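Hamisi Minja
30th August

1/ Switched the Nyamweya workshop from paper time cards to a shared spreadsheet. Notes on rounding.

2/ Paper cards rounded each punch to the nearest 10 minutes. The sheet stores exact minutes - round once, on the weekly total. 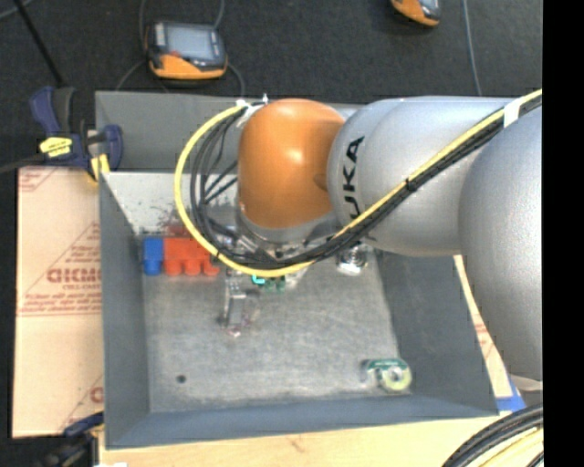 3/ Rounding each punch moved pay in both directions. Over 1,000 punches the errors mostly cancel, but for one person in one week they don't.

4/ Store start and end as full date plus time. Night shifts cross midnight and a bare time gives a negative result.

5/ Lock the sheet before payroll export. Edits after that go in a separate tab with initials.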